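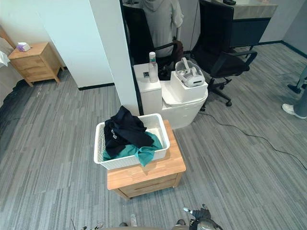
Notebook, June, started at 8 in the morning with coffee and finished in bits through the afternoon

Back on laundry. I said last time I'd write up the sorting stuff properly and then I didn't, so this is the catch-up plus what we did today, all in one lump. Sorry to whoever reads this looking for the folding notes, those are in the older book (the one with the tape on the spine).

Setup first, so I stop getting asked. The basket is the white plastic one with the woven pattern, and it lives on top of the wood nightstand. The floor was tried and everybody hated it. Your back goes after the first dozen rounds and you start cheating, sort of scooping things out instead of picking them. The nightstand is a good height if you're my size and a bit low if you're tall. The carpet underneath has give in it, so when you lean on the top slab the whole thing settles a hair. Doesn't matter for laundry. It did matter for the cup stacking, which is why that moved to the desk.

The other nightstand, the two-drawer one with the tapered legs, is for the bedroom tasks and I'd like it left alone please! The tissue box on it is part of that setup. I know it looks like somebody's tissue box. If you've got a cold there's a roll in the cupboard.

OK so, today.

The load was the dark navy thing plus the teal cloth. I like this pair because they're so different to handle. The navy is so dark that under our lights it reads as black, and once it's crumpled you lose all the folds, you just get a lump. The little white printed patch is about the only landmark on it. When I go looking for a hem I find the patch first and then work outward by feel. The teal one you can see from across the room and it keeps wanting to climb over the rim. I've stopped tucking it back in. In a real house nobody tucks it back in.

The rule we settled on for loading the basket, written out because I've now explained it twice and said it differently both times:

Hold the pile over the basket at chest height and let go. Don't arrange it. If something lands half out, it stays half out. If something lands on the floor, pick up the whole lot and drop it again. Big things and little things go in together. No folding on the way in, not even the lazy in-half kind your hands do by themselves.

That last one is harder than it sounds. I grew up in a house where you folded towels off the line and my hands just do it. I caught myself at it this morning, had to shake the thing out and start over.

Morning session was 40 rounds, basket to nightstand top to basket. I ran them in blocks with a stretch in between and I'd recommend that, the last few in a long block get sloppy. My notes from the blocks, more or less as scribbled:

First block fine. The navy came out first nearly every time because it was on top, well, obviously. Reshuffled.

Second block, put the teal on top. Much quicker. It's thinner and you can get hold of it anywhere.

Third block, mixed them by dropping both together. Got tangled around each other a few times and I pulled both out at once, which I counted as a miss even though at home I'd call that efficient.

Fourth block, got bored, went too fast, basket slid. It slides! The bottom is smooth and so is the top of the nightstand. If you tug on something that's caught on the weave, the basket comes along for the ride. I stopped it with my other hand. We could put a bit of that grippy shelf liner under it, the Zerkeck kind we used in the kitchen drawers, there should be most of a roll left. I'm in two minds, though. Baskets slide in real life too. I'd say run a set each way and compare.

About the weave catching. I went around the inside with my fingertips and there's a rough spot on one of the short sides, low down, feels like a bit of molding that never got trimmed. Knit fabric finds it every time. I filed it down with a nail file at lunch (not glamorous) and it seems better, but I only did a few rounds afterward so don't take my word for it. If it still snags, we have a second basket on the Betomar order.

Speaking of the order, we're still waiting on it. It's supposed to have the second basket, the bath mat, a pack of washcloths and the hooks for the left-hand wall. I'd like the hooks most of all. The white cloth over there deserves something decent to hang from, and I want to try towels on a row of three so there's some choosing involved.

Bathroom corner next, quick notes because I have thoughts.

The toilet is still sitting directly behind the nightstand and for laundry that's fine, it even feels like a small apartment, the kind where you can reach everything from everywhere. For the bathroom tasks we'll need to pull the nightstand forward or swing it out to the side. I'd swing it. Forward puts it in the walkway and I have already barked my shin on that drawer once.

The tank top has become a shelf again. The clear bottle with the green label can stay, we use it as the "put this back where it goes" object and it's a good shape for that. The headset in its box, though, needs a home that isn't a toilet. I vote for the desk, far end, away from the little black thing that's probably a mouse. And whoever's next on the carpet, please look at the black cable that comes out past the base of the toilet. It's not taped. Tape it or run it along the baseboard, I don't care which, I'm just tired of stepping over it with my arms full of clothes.

Afternoon was more of a talking session. We've got 592 rounds of laundry in the log now and the target for the Matubbar writeup is 700, so it's close, but I'd rather not fill the gap with more of the same two pieces. Things I'd like in the pile:

something with sleeves that are inside out

a fitted sheet (I know, I know)

socks, unmatched, dark, so they hide

one heavy thing, jeans or a thick towel

a pillowcase, because small things crawl into pillowcases and you have to check

I can bring the fitted sheet from home, I've got one with dead elastic that's no use on a bed. The socks I'd prefer to buy new. The Bisex store on the corner does plain ones in packs, I'll stop in on my way over and put the receipt in the envelope.

We also went back and forth on what "empty" means. My feeling is the basket is empty when you've looked inside and run a hand across the bottom. The other view is that looking is enough. With the teal cloth, sure, looking is enough. With a dark sock down in a corner I'd want the hand. We left it open, and for now I'm marking which one I did in the last column, L for look and H for hand. Please do the same or the column is useless.

Little things so I don't lose them:

The drawer on the front nightstand has nothing to do with laundry, keep it shut. An open drawer catches your sleeve.

Lint. There's a surprising amount of it on the nightstand top by the end of a session. I've been wiping it down with a damp rag and then a dry one. Go with the grain.

Both office chairs roll if you bump them. Push them in before you start.

Wash the load once in a while, even though it's only ever been in the basket. It gets handled all day and you can tell. Cold, no softener, softener changes how everything slides and then the earlier rounds don't match up.

Next time: liner test under the basket, one set with and one set without, same load. Then the fitted sheet, if I remember to bring it. I've put it by my front door.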